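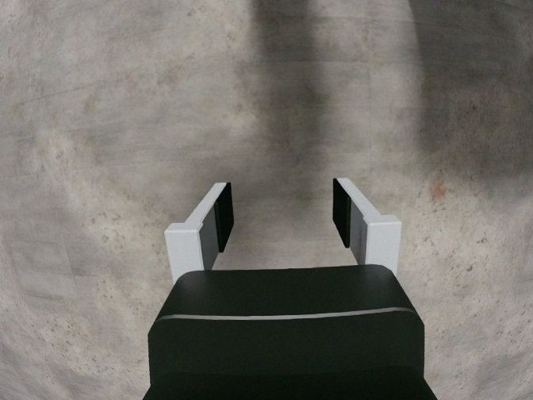 posted by stemlow_bench
Member, integration technician
April 2018

Wrist camera view while teleoperating in simulation: how do you judge height?

I am recording demonstrations for a pick task in the simulator before we repeat it on the arm at our Brerley site. Control is by a six-axis hand controller, and the operator gets the wrist view only. With the fingers open and nothing but concrete under them I cannot tell how far off the floor I am. The fingers look the same size at any height, obviously, and the floor texture is blotchy enough that I don't trust it as a scale.

Of the first 50 demonstrations, 17 had to be thrown out. Most of those were fingertip contact with the floor on the way down. The rest closed too high and missed the part. The policy will be trained on the wrist view plus joint positions, so I would prefer not to give the operator anything the policy won't have. Is that a sensible rule or am I making life difficult? I can change the camera angle, the floor material and the lighting. I cannot change the gripper.

vanacker_tooling
Regular contributor

The rule is stricter than it needs to be. The operator can have extra information provided the policy could in principle work out the same thing from its own inputs. You are feeding it joint positions, and with a fixed base and a flat floor those give fingertip height directly. Put a height readout on the operator's screen and keep it out of the recorded images. Check that second part by opening a saved episode. We once recorded a whole set at Van Acker with the overlay burned in and had to do it all again.

Other things I would change, in order:

Scale down the controller motion near the floor. We halve it for the last 64 mm of travel.

Have the operator stop above the part, line up, then descend straight down with rotation locked. Sideways correction during descent is where most of our bad ones came from. Trim the pause afterwards if it is long, or the policy learns to hover.

Randomise the floor texture between episodes. If every demonstration uses one slab, the network may fix on a particular stain. The same goes for the dark shadow patches: move the lights and vary their strength.

Don't tilt the camera in simulation unless you can tilt the real one by the same amount.

huson_user
New member

Just collect more. We did 3,000 on the Huson cell and it sorted itself out.

vanacker_tooling
Regular contributor

It depends what was in the 3,000. If a third of them hit the floor, more of the same will teach it to hit the floor. Did you filter them?

huson_user
New member

Yes, we dropped anything with a contact force over the limit. I should have said. No readout for the operators, but they had a side view as well.

stemlow_bench
Member, integration technician

Readout added on the operator screen only, saved images checked and clean. Rotation lock is bound to the left trigger. I have left the camera where it is. Texture randomisation will have to wait until I have more than one concrete material to choose from. Will post the discard count after the next 50.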